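Workshop Tips: Hand-Held Grippers, Trailing Cables and the Day Mine Wouldn't Let Go

17th November

Several of you asked what happened to my thumb, so I'm going to tell you and get some tips out of it while I'm at it. Regulars will know I spend part of my week at the unit in Batstead, working through ordinary household and desk things with a pair of hand-held grippers so that the robot arms at Erkwood can learn the same moves. It's a lovely job if you like tidying up (I do) and don't mind doing the same bit of tidying over and over again.

The short version is that the jaws on my right-hand gripper stopped opening when I let go of the trigger, I put my other hand in to free what was stuck, and the jaws picked that moment to move. They're motorised on the Vollis pair, and they're stronger than you'd think from holding them. Nothing broken! A very black thumbnail, a lot of bad language and an afternoon off. But it was completely avoidable, and I'd had warnings all week that I'd chosen not to listen to.

The warnings I ignored

It began with a sort of stutter. I'd let go, the jaws would start to open, stop for a moment and then carry on. I thought I was being clumsy with the trigger. A day or so later it only did it when I reached across to the far left of the table, and that really should have told me something, as reaching across was pulling the cable tight. I even caught myself giving the cable a wiggle to get it going again.

If you take one thing from this page, make it that one. A wiggle that cures a fault has shown you where the fault is. Stop there, put the thing down, and tell whoever looks after it. I used my wiggle for the best part of a week like a person with an old telly.

When Mwajuma Mfinanga had it open on the bench she found the outer sleeve had crept back out of the handle by 2 mm, which doesn't sound like anything, and one of the thin wires inside had been flexing right at the joint. So the signal for "open" came and went as it pleased. She was very nice about it. She did ask how long it had been doing that and I did go a bit vague.

Never put fingers in to free something

I know, I know. It's on the wall, it's on the card in the drawer, and I've said it to other people. The trouble is that you don't think of it as putting your hand in a machine. You think "oh, the pegs are stuck," and your hand goes.

What I do now is let go of the trigger, rest the gripper on the table with the jaws pointing away from me, and press the stop. Then I unplug it at the box. Only after that do I touch whatever is in the jaws. It feels silly the first few times, then it's just what you do, like turning the mixer off before you scrape the bowl.

If you've got one in each hand, put both of them down. My old habit was to keep hold of the good one and poke at the stuck one with it, and Bakari Shemweta (he runs the sessions) pointed out that I was then holding two powered sets of jaws with one of them already known to be faulty. Put like that it does sound daft.

Where the stop button goes

Ours used to live at the back on a little shelf, very smart, and quite useless with both hands full. We've moved it to the floor as a foot switch by my right shoe. If you're setting up a table of your own, sit down, pick up both handles, and ask yourself what you could reach with no hands at all. That's where it goes.

Do try it every morning, too. We press it once with the jaws open and once with them holding a sponge. A sponge is the thing to use, by the way, as it doesn't matter a bit if it gets squashed.

Cables, cables, cables

Thick cables have a mind of their own. They remember how they were coiled, they're heavier than you expect, and by the end of a long session you've stopped noticing that you're dragging one about.

Give them slack, but keep the slack somewhere sensible. I leave a loop of around 200 mm between my wrist and the first fixing, enough that I can get to every corner of the table without feeling a tug. If you feel any tug at all, the loop's too short. If it keeps knocking things over, it's too long and you'll be chasing pens across the carpet.

Never hang a gripper by its cable. I used to let mine dangle off the edge when I went for a cup of tea, and I'm fairly sure that's what started the whole business. They've got a proper rest now, made from an offcut with two bites taken out of it and some felt glued in.
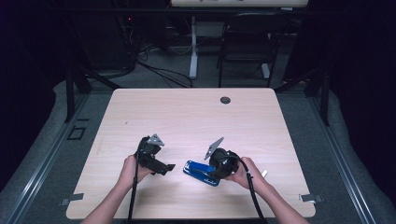
Look at the place where the cable goes into the handle before you start, and run a thumb down it (the good thumb). You're feeling for a soft spot, a kink or a bit of sleeve that moves when it shouldn't. It takes no time at all and I now do it while the computer's waking up.

And please don't mend it with tape. Tape holds it just well enough to hide what's going on underneath. I had a lovely neat wrap of black tape on mine, of which I was rather proud, and Mwajuma had to peel the whole lot off before she could see anything.

Things that bite back

Most of what we handle is harmless. Cloths, tubs, spoons, that sort of thing. But a few ordinary objects turn spiteful in a gripper that isn't behaving, and it's worth having a think about them before they go on the table.

Staplers are the obvious one. If the jaws close across the top and the base, you're stapling, whether you meant to or not, and if the jaws won't open again you've got a stapler clenched shut with something under pressure inside it. Empty the staples out first. Open it up and look, too, as there's very often one left sitting at the front. Mine was pegs on the day, thank goodness, but we'd done a long run of stapler work that same week with the same bad cable, 78 goes at it according to the log, and I don't like to dwell on that.

Scissors: blunt children's ones only, and held closed with a small rubber band if the job doesn't need them opened.

Anything sprung, such as a bulldog clip or a tape measure, can fly out when the jaws let go late. I wear my glasses for those even though I don't need them for distance.

Glass stays off our table altogether. Batteries too, after somebody at Erkwood squashed one.

Long sleeves, rings and hair

Roll your sleeves right up past the elbow. I used to wear a big cardigan (it's cold in that unit!) and the cuff got drawn into the jaws more than once. Now I wear a body warmer and have bare arms, and put the heater on behind me. Rings off, bracelets off, hair up. Lanyards off as well, and that's the one everybody forgets.

Keep the power end away from the floor muddle

The grippers themselves run on a low voltage, but the supply that feeds them plugs into the 230 volt mains like everything else, and ours used to sit on the carpet among all the other leads. I trod on it. More than once. Bakari has since screwed it up off the ground and put a coloured band at each end of every lead, so that when I unplug the right gripper I really am unplugging the right gripper. Nail varnish does the same job if you haven't got coloured tape to hand.

While you're down there, check that nothing crosses the bit of floor where your feet go. Chairs are awful for this. A castor will chew through a lead and you'll never feel it.

Write the little things down

We've a notebook now. It's a cheap one with a pencil on a string, and anything odd goes in it, even if it only happened once and even if you think it was you. "Right jaw slow to open, reached left" would have been all it needed. I could have written that on the first day and saved myself the thumb.

Bakari reads it before we start. If the same gripper has come up before, it goes back to Mwajuma and we use the spare, no arguing. I did argue, the first time, as the spare is an old Muriithi pair and it's heavier and a bit stiff. You get used to it.

If you do get nipped

Press the stop first, before you pull. I pulled, and pulling against the jaws is how I took the skin off as well as bruising the nail. With the power off, ours can be opened by turning the little wheel on the side, so find out how yours opens by hand and practise it before you need it. Then cold water, and a proper look at it in good light. Get it seen to if you can't bend the finger or it's gone numb.

And tell someone, even if you feel a fool. I very nearly wrapped it in a tea towel and carried on with the pegs.

Next time I'll do the felt-lined rest properly, with measurements, as two of you have already written in asking about it. It's a nice little job for a wet afternoon and you only need a coping saw.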